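# Paid participants wanted: table tidying and setting study, Lollside

Suka is recruiting 12 adults for timed sessions on how people tidy and set small household tables.

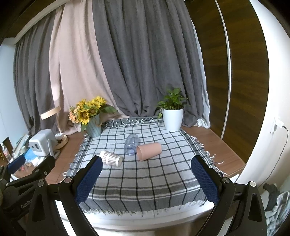

*Low table with checked cloth, bottle and two cups lying on their sides, flowers and plant at the back corners.*

**Task**

Each participant works alone at a low table covered with a cloth. Cups and a bottle are laid on their sides before each round. The participant stands them upright, places them in the positions given on a printed card and leaves the vase and flowerpot where they are. A session consists of 20 rounds and lasts 2 hours, including breaks.

**Requirements**

- Aged 18 or over
- Able to kneel or sit at a low table
- Normal or corrected eyesight
- Available for two sessions in July

Left-handed applicants are particularly welcome. No experience is needed.

**Location and payment**

Sessions take place at Sutherland House, Lollside. Travel from Plastthorpe is refunded on production of a ticket. Payment is made by bank transfer after the second session.

**How to apply**

Send your name, age, preferred hand and available dates to the Suka study desk at Sutherland House. Applicants will receive a reply in writing.

May 2026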